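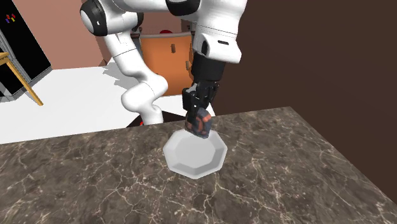

Does a better score in sim mean the gripper is better? Only if the contact model is honest, and for most of them I wouldn't bet lunch on it.

Been comparing two parallel grippers in simulation all of May. Same arm, same controller, same pick and place onto a plate. 1,132 episodes. The Erum fingers win by 11 points.

I don't trust it. Bumped the friction on the pads a little and the lead went away. Bumped it again and the Grullora was ahead.

Anqi Tian says average over a range of friction values and report that. Fine, but who picks the range? Me. The guy with the opinion.

Also, a white plate on dark veined marble is a gift to any vision policy. Try white on white and then show me the chart.

Next up is 30 real picks per gripper on the bench, chunky objects only, no retries. Jinfeng Su is betting on Erum. I'm betting the ranking flips.

Until then please stop sending me the sim leaderboard.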